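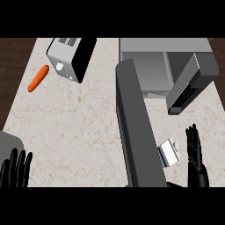
家事ロボットは「片づけ」をまだ半分しかできない Vakportが試験結果を公表

家庭用ロボットのソフトウェアを開発するVakportは2019年10月28日、台所の片づけを対象にした試験の結果を公表した。800種類の台所の配置をコンピューターの中に作り、2本の腕を持つロボットに同じ仕事をくり返し行わせたものである。試行の回数は全部で2,638回になった。

結論を先に書くと、ロボットは物をつかむことにはかなり慣れてきたが、片づけを最後まで終えることはまだむずかしい。同社の発表によれば、指示された物をつかんで持ち上げるところまでは、多くの試行で成功した。しかし、決められた場所に正しい向きで置き、ほかの物を倒さずに手を戻すところまで数えると、成功は全体の半分に届かなかった。

試験で使われた仕事は6種類ある。野菜をかごに入れる、小さい箱を棚に戻す、調理台の上の物を端に寄せる、などの簡単なものが中心で、包丁や火を使う仕事は入っていない。人間であれば、どれも話をしながらでもできる作業である。

同社がとくに時間をかけて調べたのは、大きい物のそばに小さい物がある場合だという。トースターのような家電や、調理台に置かれた棚があると、腕が通る道はせまくなる。ロボットの指は細い物のあいだに入ることができても、手首や前腕がとなりの物に当たってしまう。人間は肘を上げたり、体の向きを少し変えたりして自然に避けるが、この動きを機械に教えることは簡単ではない。

もう一つの問題は、左右の手の分担である。試験では、片方の手が仕事をしているあいだ、もう片方の手が止まったまま待つことが多かった。邪魔な物を左手でおさえ、右手で箱を取るというような協力は、学習を長く続けたあとでも安定しなかったと報告されている。

シミュレーションを使う理由について、同社は費用と安全をあげている。本物の台所で食器を何度も落とすわけにはいかないし、配置を変えるたびに人の手が必要になる。計算機の中であれば、調理台の材質や床の色、物の置き方を一晩のうちに何通りも変えることができる。

ただし、計算機の中でできたことが、そのまま現実でできるとは限らない。9月には、倉庫と店舗の自動化を手がけるStokgateが、同じ学習方法を使ったロボットを実際の店の裏で試した。行ったのは商品の箱を棚に並べる作業で、場所は食料品店のArriagaである。期間は3週間だった。

Stokgateの説明では、箱の大きさがそろっている棚では大きな問題はなかった。困ったのは、袋に入った商品や、少しつぶれた箱だった。シミュレーションの中の箱は形が変わらないので、指で押すとへこむ箱をロボットはうまく扱えなかった。落としたときに店員を呼ぶ回数も予定より多く、店の側は導入を急がないと決めた。それでも、開店前の時間に決まった商品だけを並べる使い方には関心があるという。

家庭向けの製品については、もう少し時間がかかりそうだ。家電メーカーのDuneoは、Vakportのソフトウェアを使った台所用の試作機を開発しているが、発売の時期はまだ決めていない。同社は、最初の製品では仕事の範囲を食卓と調理台の上だけにせまくする考えを示した。引き出しを開けることや、床に落ちた物を拾うことは対象に入らない。

筆者の考えでは、この慎重な進め方は悪くない。掃除機のロボットが家庭に受け入れられたのは、床を掃除するという一つの仕事にしぼったからだと思う。台所では物の種類も置き場所も家によって違い、昨日と今日でも違う。朝、急いでいる人の横で、機械が箱を一つ動かすのに長い時間をかけていたら、たいていの人は自分の手でやってしまうだろう。

Vakportは次の試験で、やわらかい物や変形する物を加える予定である。布巾、紙の袋、葉のついた野菜などが候補になっている。また、人が同じ調理台を使っている状況も再現し、ロボットが手を止めるべき時を判断できるかどうかを調べるという。結果は、今回の試験で使った配置のデータの一部とともに、同社のサイトで公開される。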